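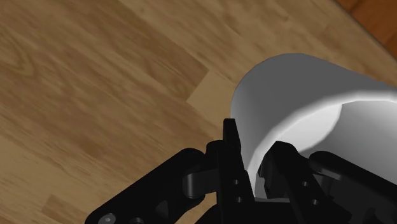 The cargo bike pilot at Wavov finished its second reporting period with 33 bikes in service, one short of plan. The remaining bike is held at the Flevunside workshop pending a replacement rear hub. Parking bays for the bikes are to be marked by a change in the tone of the flooring, as where a darker band of planks meets paler ones, and painted lines have been dropped from the fit-out drawings. The fit-out is otherwise unchanged from the February report.

Utilisation

Logged trips for the period came to 2764. Most were grocery and parcel runs within the inner delivery zone. Trips ending outside the zone are still recorded by hand and are included in the total. The booking system does not yet separate cancelled trips from missed pickups, so no figure is given for either. Kaneko has the change request and has not set a date.

Maintenance

Each bike is inspected at 1000 km. The inspection covers brake pads, chain wear, spoke tension, the steering linkage and the cargo box mounts. Pad wear on the front discs is higher than the supplier's schedule allows for, mainly on the bikes assigned to the hill routes. Lina Kanaan has moved those bikes to sintered pads and will compare wear at the next inspection. Two steering linkages were re-greased under warranty. Tyre life is within the budgeted range.

Batteries

Charging remains overnight only. The second charging cabinet was delivered by Drorkosano with the wrong plug type and went back. Until the correct unit arrives, spare batteries are rotated through the first cabinet on a paper roster, and the late shift starts with fewer spares than planned.

Budget

Spending on labour is on budget. Parts are over, owing to the brake pads. We ask that the unspent freight allowance be moved to the parts line for the rest of 2026. No change to the total grant is sought.

Next period

Fit the rear hub and return the last bike to service. Install the second cabinet. Complete the bay markings. Issue the pad wear comparison.

Prepared by Sakda Boonyarit, fleet operations
March 21, 2026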